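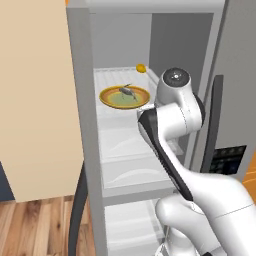
Sigita Jõgi would like it on record that she never minded clearing out the fridge. She minded being the only one who did it, she told the kitchen meeting in September, and if the arm is going to take that job over she wants to know who gets the blame when someone's leftovers disappear.

Fair question. For anyone who was on leave, or who reads this newsletter only for the parking updates, the story so far goes like this. The test kitchen at Dernia feeds 140 of us and also turns out the sample plates for the sales side. Between those two duties the refrigerators get opened all day long, and things go in that don't come out again. Plokden, the supplier, has offered us an arm to do the putting away, the fetching and the checking of shelves. The kitchen has spent the summer deciding what it should be allowed to touch.

So far it has touched nothing, because it lives on a screen. The whole thing is being worked out in simulation first, down to a small gray fish on a plate with an orange rim. The fish has now been through more meetings than most of the management team. Kofi Baidoo runs the sessions from the desk behind dry stores, changes one thing at a time, and lets the kitchen staff shout at the monitor. He says the shouting is the useful part. The original plan had the arm reaching straight in for a plate as if the shelf belonged to it, and it took Žydrūnas Jaunzems over two minutes to list everything that normally stands in the way at lunchtime, starting with Žydrūnas.

What changes for people, then? The early shift loses the 5 a.m. shelf check, which has been done on paper for as long as anyone can remember and filled in from memory for nearly as long. The arm would do it overnight and leave a list. Someone still reads the list, and someone still sniffs the fish. Plokden was asked whether the arm could do the sniffing and promised to get back to us.

The late shift loses the restock, or most of it. Anything on a plate or in a lidded tub goes to the arm. Loose fruit is under discussion. Stockpots stay with humans, and so do eggs, after a session that Kofi has declined to replay.

Nobody's hours go down, and we have that in writing. The time saved goes to prep, where we've been short 2 people since spring. Tõnu Liepiņa pointed out that "moved to prep" is a phrase he has heard before and that it usually means onions. He has been told it will mean onions only in part.

There will be training, 3 sessions of it, all in paid time and all before anything gets bolted to the floor. You'll learn how to stop the arm, how to tell it a shelf is off limits, and how to write a label it can read. This last one has caused the most upset. The current labeling style (a strip of tape, one initial, and a date that could be a month or a day) will not survive the change. Saulius Vasiliauskas has offered to teach block capitals to anyone who needs them, and has already put a sign-up sheet on the walk-in door. His own name on it is hard to make out.

As for Sigita's question, the answer from upstairs is that the arm will keep a record of everything it moves, so the leftovers can be traced. She asked whether the record would also show who had put them there. It would. There was a pause in the room, and at least 4 people have since taken home containers they had been meaning to deal with.

Comments on the draft shelf rules go in the box by the time clock or straight to Kofi, before the next kitchen meeting at 2:30 p.m. in the back dining room. Lunch will be provided and put away by hand.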